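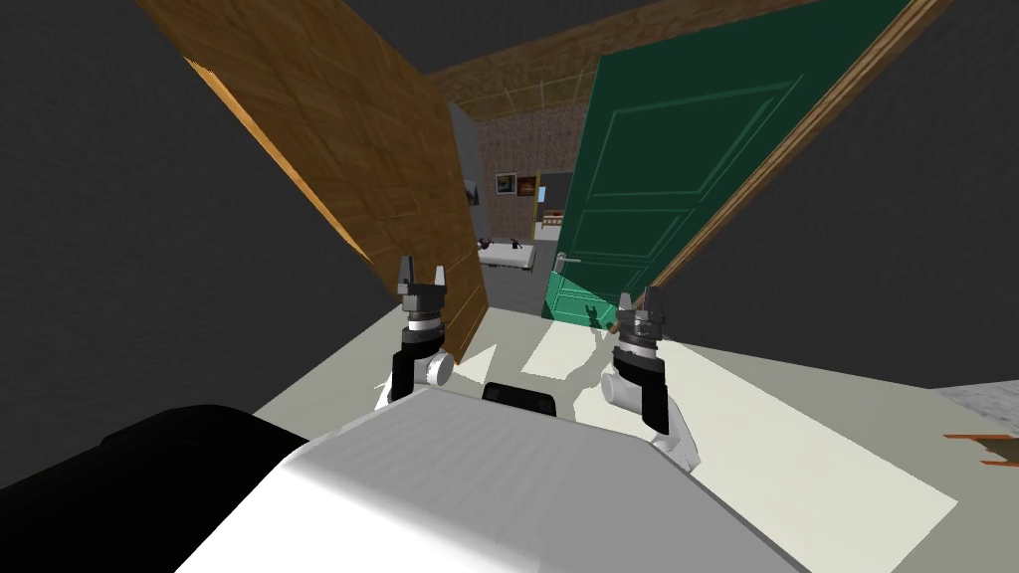

Un lecteur m'a demandé pourquoi son personnage retombe toujours au même endroit quand il perd une vie dans Vometti, le jeu de plateforme du studio Turcotte. Bonne question, je me la posais aussi à ton âge !

Alors voilà. Dans un jeu, il y a des points de sauvegarde cachés un peu partout. Dans Vometti, ce sont des lanternes, et j'en ai trouvé 20 dans le premier monde (j'ai cherché longtemps, mon goûter y est passé). Quand ton héros touche une lanterne, la console note trois ou quatre choses dans sa mémoire : où tu es, combien de pièces tu as, quelles portes sont ouvertes. Si tu tombes dans un trou, elle relit ses notes et hop, tu repars de là.

Moi, j'avais 203 pièces juste avant le grand pont, je suis tombée, et il m'en restait beaucoup moins... Les pièces ramassées après la lanterne n'étaient pas notées, tout simplement.

Dans Lollosik, c'est différent : on recommence tout le niveau. J'ai râlé, mais j'ai fini par le connaître par cœur !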